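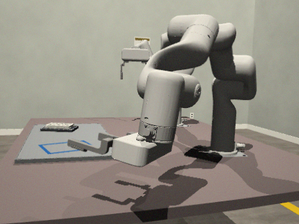
What the Preview Gives Away: Weekly Spoiler Articles and the Serial Haseswood

Final project report, Television and Audiences
March 31, 2019

Introduction

Haseswood is a daily serial shown on the Erka channel. It is set in a river town where most of the characters work at the same cannery or at the Tsakiris bakery across the street from it. Every week the entertainment site Zorneck publishes short articles telling readers what will happen in the coming episodes. These are usually called spoilers, although they are written with help from the channel, which sends out the plot points and the still photos ahead of time.

I wanted to know how much of the story these articles give away. People who don't watch serials often assume that a spoiler ruins the episode. People who do watch them read the spoilers and then watch anyway. My question was whether the articles tell readers the outcome of a storyline, or only the setup, and whether this changes with the kind of storyline.

Background

Most of the reading for this course treats the cliffhanger as the main tool of the serial. An episode ends at a point where something is about to be found out or decided, and the viewer comes back for the answer. A weekly preview article works in a similar way, but it comes before the episode and it is read by people who may have missed the last few.

This means the article has two jobs. It has to remind the reader where the story is, and it has to say something new. In the early articles I looked at, the reminder was often longer than the news. A typical one opened with a single sentence saying a character was in trouble, spent several paragraphs on how the character got there, and then ended with a question such as "Will she tell him the truth?" The question was almost never answered in the article.

Method

I collected every Haseswood preview article in the Zorneck archive for one season of the show. After I took out duplicates and articles that were really cast interviews, I had 423. I saved the text of each one in a spreadsheet along with the headline and the date it was posted.

I then coded each article in two ways. The first code was the type of storyline: family secret, romance, crime, illness, work and money, or comedy. If an article covered more than one storyline, I coded the one named in the headline. The second code was how much was given away. I used these levels:

Setup only. The article says what situation the character will be in, and nothing after that.
Partial. The article says that something will be discovered or decided, but leaves out what it is or how the other characters react.
Outcome. The article says how the event ends.

I watched the matching episodes for a smaller set of 20 articles, so I could check what the article said against what was shown. I picked these by sorting the spreadsheet in random order and taking the first ones where the episode was still available on the channel's catch-up page. I threw out one of them because the page had the wrong episode attached, which left 19.

I also kept a viewing diary. For each of the episodes I wrote down what I expected to happen after reading the article, and then what did happen. The diary came to more than 3000 words and is in the appendix of the printed copy.

Coding problems

The hardest thing was telling "partial" from "outcome." A sentence like "Their marriage will never be the same" sounds like an outcome, but it doesn't say anything definite. At first I coded these as outcome. After the check against the episodes I went back and changed them to partial, and I used that rule for the rest.

The second problem was headlines. The headline and the article did not always match. Several headlines used the words "exit" or "death" when the article was about a character going on a trip or selling a car. I coded the article text and made a separate note about the headline.

The third problem was that I already knew the show. I have watched Haseswood at home for years, and when I read an article about the bakery fire I knew who had set it. It was easy to think the article said more than it did. I tried to handle this by reading each article again on a different day before I settled on the code.

Results

Partial was the most common level across the whole set. Setup only came second, and outcome was well behind both of them.

Storyline type made a difference. Family secret articles were nearly all partial. They told readers that a letter would be opened or a conversation overheard, and they named the character who would do it, but they didn't say what was in the letter. Crime articles were more often setup only. The writers were careful with these, and in the weeks before the cannery robbery was solved in January the articles hardly mentioned the suspects.

Comedy was the opposite. When an article covered a comic storyline it usually told the whole thing, including the ending. The storyline about the bakery's entry in the town bread contest was given away completely, down to who dropped the tray. I think this is because the joke doesn't depend on surprise, or because the channel doesn't worry about losing viewers over it.

Illness articles were mixed. They gave outcomes when the news was good and stayed at setup when it was bad. I did not expect this and I don't have enough of them to say it is a pattern.

Romance articles were the most repetitive. A reader could follow a couple for weeks through the articles and learn only that they were "growing closer."

Comparison with the episodes

In the set I watched, the articles were accurate about the facts. I did not find one that said something would happen when it didn't. What they got wrong was size. An event that filled the article might be a single scene in the middle of the episode, and the scene that closed the episode was often not mentioned anywhere.

The clearest case was an episode in which the older son of the bakery family finds that his relatives have known about his father's debts all along. The article said he would feel betrayed. That part was over before the first commercial break. The episode ended with the cannery manager getting a phone call from someone the audience had not heard from all season, and the call was not in the article.

My diary shows that my guesses were wrong more often for the last scene than for any other part. I was usually right about the event in the headline.

Discussion

The results suggest that the articles protect the end of the episode and offer the middle. A reader gets enough to know which characters to watch for. This fits with the idea from the course reading that regular viewers care about how a character takes the news as much as about the news.

It also says something about who decides what counts as a spoiler. Since the plot points come from the channel, the channel chooses what goes out. The site's writers add the headline, the recap and the question at the end. I had planned to ask the site about this and sent a message through the contact form, but I didn't get a reply before the report was due.

Limits

I looked at one show and one site. Another site may write its previews differently, and a show that airs weekly may give away less. I did all the coding alone, so there is no second coder to compare with. The catch-up page only keeps episodes for a limited time, so my smaller set leans toward the end of the season, when the storylines are bigger.

If I did this again I would code the headlines fully from the start instead of keeping notes. The notes are uneven and I couldn't use them for much. I would also like to interview viewers who read the articles and then skip the episode. My aunt does this when she works late, and she follows the story without much trouble.

Materials

The coding sheet and the list of articles by headline are handed in with this report. The episodes are not included.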